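Pelletized absorbents

Pelletized absorbents are granular materials made by compressing a powder or fiber into short, dense cylinders that take up liquid on contact. They are used as animal bedding, as litter for cats and small mammals, as floor sweep in workshops, and as a drying agent in some kinds of packing. The term covers both plant-based products, such as those pressed from sawdust, straw, paper pulp or grain hulls, and mineral products extruded from clay or gypsum.

Terminology

In trade usage a pellet is distinguished from a granule by the way it is made. A granule is produced by crushing and screening a larger mass and has an irregular outline. A pellet is formed under pressure in a die and has a fairly constant diameter, while its length varies with the setting of the cutting knife. The word crumble is used for pellets that have been passed through rollers and broken into smaller pieces. Retail labels do not follow these distinctions closely, and many products sold as pellets are a mix of the two.

History

Loose sand, ash and dry earth were the usual household absorbents before pressed products became common. Sand is cheap and heavy but holds little liquid within the grain; most of the liquid stays in the spaces between grains and drains to the bottom of the container. Ash absorbs better but tracks badly and raises dust. Pressed products were adapted from the animal feed trade, in which the ring die press was already in use, and early plants often ran feed and bedding on the same line at different times of the year.

At Brillport, bedding was pressed at the Asfaw mill as a sideline to feed. The mill ran bedding from August until the first feed orders of the winter, and the dies had to be cleaned between the two uses. A second press, installed later, was kept for bedding alone.

Manufacture

The raw material is first reduced to a uniform particle size in a hammer mill. Moisture is then adjusted. Material that is too dry will not bind and leaves the die as dust; material that is too wet blocks the die holes or swells after pressing. Steam is sometimes added ahead of the press, which softens the lignin in wood fiber and allows it to act as a binder. Materials with little lignin, such as recycled paper, need an added starch or a higher pressure.

In the press, rollers force the material through holes in a rotating steel ring. Friction heats the pellet as it passes. Knives outside the ring cut the strands to length. The pellets are then cooled in a counterflow of air, screened to remove fines, and bagged. Fines are returned to the start of the line. Mineral pellets follow a different route: the clay is mixed with water, extruded cold, and dried in a rotary kiln.

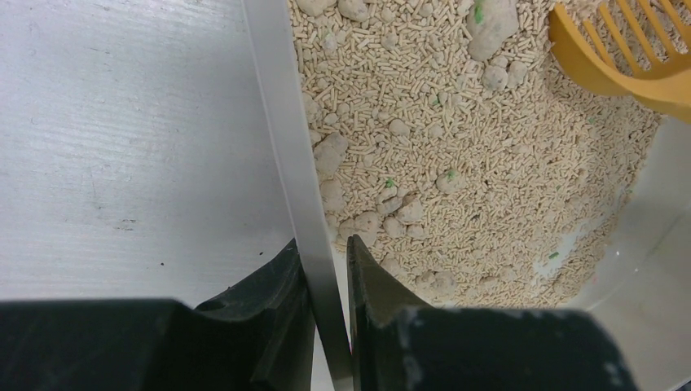
Pellet litter in a box, seen from above.

Properties

Absorbents are compared mainly by four measures: absorption capacity, bulk density, durability and dust content. Absorption capacity is given as the mass of liquid held per unit mass of dry material after a fixed soaking and draining time. Bulk density is taken by filling a vessel of known volume without tapping it. Durability is found by tumbling a weighed sample in a closed box and screening out the broken material.

Plant-based pellets usually have a higher capacity by weight than mineral ones, but they lose their shape when soaked. A wood pellet swells and falls apart into sawdust, and this is used in sifting trays, where the spent dust drops through a mesh and the whole pellets stay on top. Clay pellets hold their form longer. Swelling clays, chiefly sodium bentonite, take up water between the mineral layers and stick to neighboring grains, forming lumps that can be lifted out separately.

Color has little bearing on performance. Pale products are preferred in retail sale, and some makers blend lots to keep the shade even from bag to bag.

Testing

The Gravness method, used by several small mills, calls for a sample of 1,000 grams divided into 5 equal portions. Each portion is placed in a mesh basket, lowered into water, drained and weighed. The highest and lowest results are dropped and the rest averaged. Abenezer Wolde, in a handbook on bedding materials, criticized the method on the grounds that long pellets bridge across the basket and drain faster than short ones. He proposed grading the sample by length before dividing it. The revised procedure takes longer — about twice as long in his account — and has been adopted mainly where large lots are traded.

Depth of fill also affects results in use. A thin layer is saturated locally and lets liquid reach the floor of the container, while a deep layer spreads the load over more material but is harder to clear.

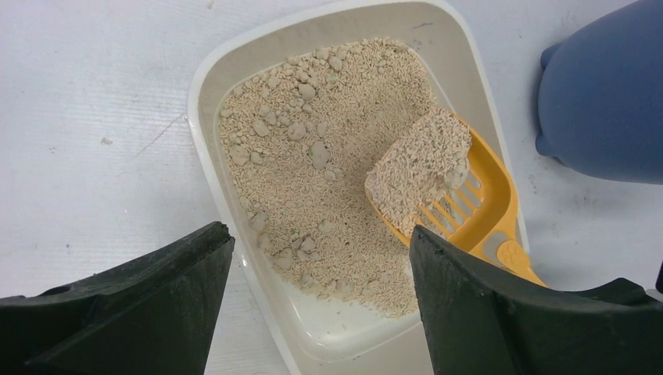

Beige pellet litter in a shallow tray with a raised rim.

Storage and transport

Pellets are sold in paper or plastic sacks and in bulk bags holding up to 2,000 pounds. Plant-based types must be kept dry. Damp air alone will soften the outer surface over a period of months, and a wet sack will usually burst along the seam as the contents swell. Stacked sacks are set on pallets clear of the floor and away from outside walls. Mineral types tolerate damp air better, though bentonite products will cake.

Drop height during loading is a common cause of breakage. The Nakix loading chute, a spiral design with an adjustable outlet, was built to reduce free fall to under 2 feet. Similar chutes are used for feed and seed.

Disposal

Spent absorbent is handled according to what it has taken up. Material that has soaked up oil or solvent is treated as the liquid itself would be and may not go into ordinary trash.

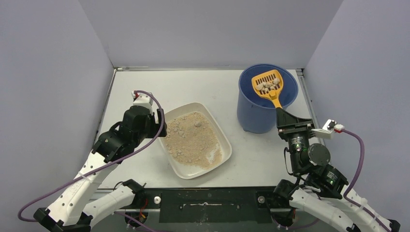

Uncontaminated plant-based bedding from horses and rabbits can be composted, usually with green matter to balance the high carbon content. Waste from cats is generally kept out of compost meant for food crops, as it may carry parasites that survive low-temperature composting. Clay does not break down and adds weight to landfill. Flushing is discouraged for all swelling types, which can block household drains.

See also

Animal bedding
Bentonite
Floor sweep
Pellet mill
Sawdust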